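The price list should come before the demo
Opinion, by Mahnaz Alipour

Distik sells its packing cell as a service. The customer pays a monthly fee, Distik supplies the arms, grippers and software, and a technician is on call. I reviewed the offer for a gift wholesaler in Bresdale that ships 400 orders a day. My view is that the hardware is adequate and the contract is not.

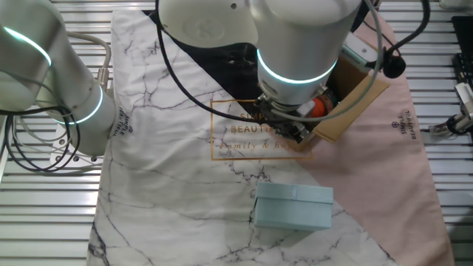
Contract terms decide whether a cell like this pays for itself. Distik bills per completed pick, with a floor of 100 picks an hour. The definition of a pick is one sentence long and does not mention the item. A light blue box with a fitted lid, resting flat on the mat near a dark metal gripper, is a simple case if the lid holds. If the lid lifts and the body stays behind, the contract is silent on who pays. A cardboard carton set at an angle next to the work raises a similar question about placement tolerance, which the draft leaves to "normal operating practice."

Ferenc Borbély, who negotiated the Zoltlow lease for the same wholesaler, asked for a written list of 40 items with a success rate against each. He got it in 7 days. Distik offered a site visit.

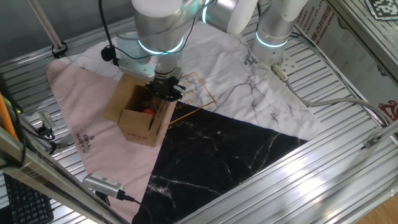 A site visit has some value, but it cannot be enforced. The rate table can. I would also want the recovery time after a failed grasp stated in seconds, and the cost of a gripper change stated in dollars. Neither figure appears in the current draft.

My advice to the wholesaler was to hold off on signing until both are in the contract. Distik has the revised text and has not yet replied.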